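About Nokgate

Nokgate buys used textbooks from students and sells them to other students, usually one semester later and always for less than the campus store would like. We have been doing it for 13 years, in which time the price of a new chemistry book has gone up and the amount of chemistry has stayed about the same.

Sunee Boonchu started the company out of a spare bedroom after a store offered her two dollars for a statistics book she had bought that fall. She did the math, having just passed the course, and decided she could do better. Her first offer to a classmate was nine dollars and a sandwich. We have since dropped the sandwich.

Bjartur Ravn joined the following March to build the website. He also wrote the pricing program, which he named Drunov and has never explained. Drunov looks at what a title is selling for, how many copies we already have, and whether a new edition is coming to ruin everyone's afternoon. Then it makes you an offer. You can take it or leave it, and the offer stands for 27 days while you think it over or look for the book.

How selling works

Type in the number from the back cover. If we want the book, you'll see a price. Print the label, put the book in a box that is bigger than the book, and drop it off. We pay by check or bank transfer once it has been looked over. Highlighting is fine. Notes in the margins are fine, and some of them are better than the chapter. Water damage is not fine, and neither are missing pages, even the ones you feel added nothing.

If a book turns out to be in worse shape than you told us, we'll write with a lower price. Say no and we mail it back at our cost.
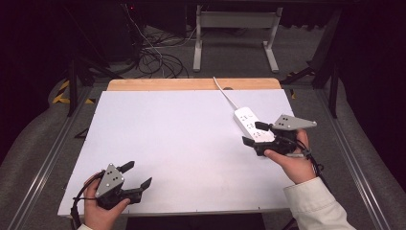
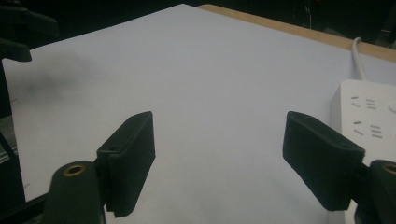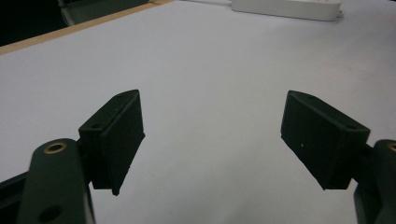 Pale work surfaces and black or nearly black grippers.

What we buy

Mostly college textbooks, lab manuals that haven't been filled in, and study guides for the big professional exams. We take international editions if the cover says so plainly. We don't buy teacher's copies, loose-leaf books without the binder, or access codes that have been scratched off. A used code is a very short poem and has no resale value.

Can't find your title in the search? Try it again at the end of the term. Demand for an intro accounting book moves around more than you'd think – it sleeps all spring and wakes up furious in August.

Where the other books go

Nearly 2 in 27 books that reach us can't be resold, most often after a publisher moves three paragraphs and calls it a new edition. Those go to Bimitard, a paper recycler across town, or to the free shelf by our front door. The shelf is open whenever we are. Please take the 1990s computer manuals. Please take several.

Working with schools

We run end-of-term buyback tables with a few colleges, and McIver handles the trucks. If your school or student group would like a table, write to Sunee through the contact form and tell her what month finals are in. She'll need a spot indoors, a power outlet and somebody with a key.

Questions about a payment go to Bjartur. He answers email in the morning, before 10, and is at his most generous after coffee.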